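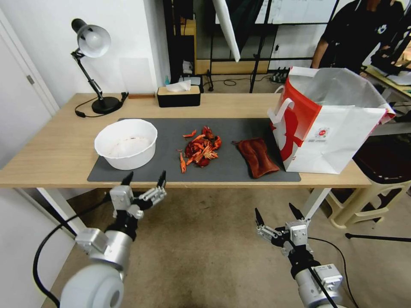 ## Ticket 237: crawfish smell in the gray desk mat

**Product:** Flarnon desk mat, dark gray 
**Opened from:** Wemby, shared kitchen and workroom 
**Status:** solved, left open for comments

### What's wrong

We do our crawfish at the desk, right on the mat, and I will defend that to anyone. It's a big flat surface, the lamp is already there, and a pile of shells in the middle is half the fun! The mat holds the smell, though. I wiped it down after the August boil and by morning the whole room still smelled like garlic and lake. There was also an orange patch where the heap had been, with a slick feel to it.

The bare wood was fine. One pass with a damp cloth and it was clean, so this ticket is only for the mat.

### Tried so far

1. **Paper towels and hot water.** Bad idea. The orange spread and the slick patch got wider.
2. **Cundel surface spray.** Took the shine off but did nothing for the smell. I gave it two rounds before I quit.
3. **Dish soap, undiluted.** Very good on the grease! Terrible to rinse. I was still getting suds out of the front edge an hour later.
4. **Lemon halves rubbed on the patch.** Smelled wonderful for one evening. The next day it was lemon *and* crawfish.

### Reply from Atinga support

They wrote back the same afternoon, which I loved. Their steps, in my words:

- Get every scrap off first. The little claws and legs hide in plain sight, so go over the mat with your palm.
- Blot any juice. Don't rub.
- Mix 200 ml of white vinegar into the same amount of cool water and lay it on with a soaked cloth for 30 minutes.
- Follow with a small squirt of dish soap in a bowl of cool water, then rinse twice.
- Hang the mat over a rail, top side out.

### Result

It worked – really worked! I put my nose right on the mat and got nothing but a trace of vinegar, and that was gone by supper. The orange patch is down to a faint shadow that you only find if you tilt the mat toward the lamp.

Changes I'm making for next time:

- Bucket on the floor at the front edge of the desk, within easy reach.
- White bowl up on the left end of the mat. It's light and easy to slide along to whoever needs it.
- Tissue box at the back of the desk, well out of splash range.
- Anything soft or plush goes in the other room before we start. Vinegar on fabric is a separate ticket and I don't want to write it.

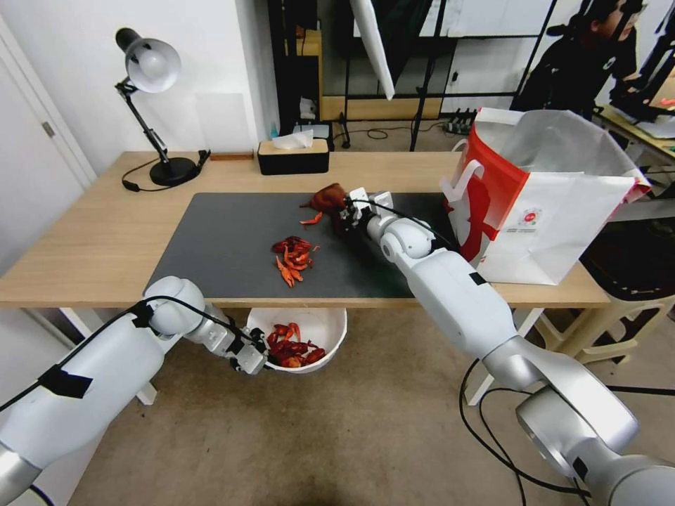
**Can the mat go in the washing machine to save all the hand rinsing?**

Wash it by hand. Support told me the backing on this one can pucker in a machine, and once it does the mat won't lie flat again. A shower or bathtub makes the rinsing much quicker than a sink, and cool water is enough.

### Still open

- The faint shadow. I'm going to try baking soda paste on one corner and report back.
- The smell in the trash can. Tying the shells up in two bags helped a lot, and so did taking them out the same night.
- Does the vinegar soak work on the lighter Flarnon mats? If you have one, please add a note here, I'd love to know!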